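Home | News | Projects | Visit | Contact

Robot arm learns its way round the kitchen cupboard

7/18/25 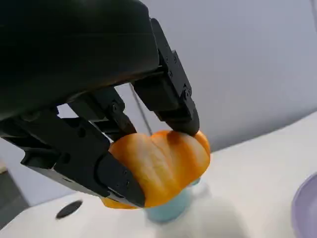 Orange object, blue cup: the gripper's own view of the table at the Handville workshop.

Anyone who has watched a toddler with a set of stacking cups will have a fair idea of what has been going on at the Ponent workshop in Handville this summer. An arm with a two-fingered gripper picks something up, carries it a little way and sets it down in, on or beside something else. Then it all gets put back, slightly differently, and off it goes again!

The aim is to build up a big, varied pile of examples for a learning system called Jilau, which is meant to work out for itself how to handle ordinary things on an ordinary table. The team reached 400 recorded examples last week and hopes to have 500 before the workshop shuts for its summer break.

Each example starts with a person. Someone sits at the controls and steers the arm through the whole job while the small camera at its wrist records what the gripper is doing, along with every movement of the joints. Jilau then studies the recordings and tries to copy them on its own (with mixed results so far, but the good ones are a joy to watch). The wrist view matters a great deal, as it stays close to the fingertips wherever the arm goes.

Cups and dishes come up again and again, partly for the simple reason that people have so many of them. Rounded, shiny things with ridges are a favourite too. They can roll or turn in the grip, and the fingers have to close in the right spot or the whole lot slides out sideways. Drops and fumbles are kept as well, marked as such, and the team says a fumble followed by a good recovery is worth having several times over.

It takes some patience. A steady pair of hands can get through a session of 11 examples before a tea break is called for, and newcomers start with something soft until they have the feel of how quickly the fingers shut. Most people pick it up in an afternoon. There is a surprising amount of cheering for something so small as a clean drop into a cup, and we joined in more than once during our visit.

The software that sorts and stores the recordings is called Wu. It lets the team play back any example next to its joint readings, which has already helped them spot a run of sessions where the arm was starting from nearly the same place each time. Those starting points are now shuffled before every go, and the objects are moved about too.

Next on the list are lids, spoons and a drawer that sticks. The full set should be ready in December, when Jilau will be tried out on a table laid with things it has never met before. We can't wait to see how it gets on, and will report back from the day.

Print this page | E-mail this story

Recent items
Handville footbridge to reopen after repairs
Ponent workshop adds evening sessions
Wu gets a faster search page
Library robot club outgrows its room
Bus route 565 timetable changes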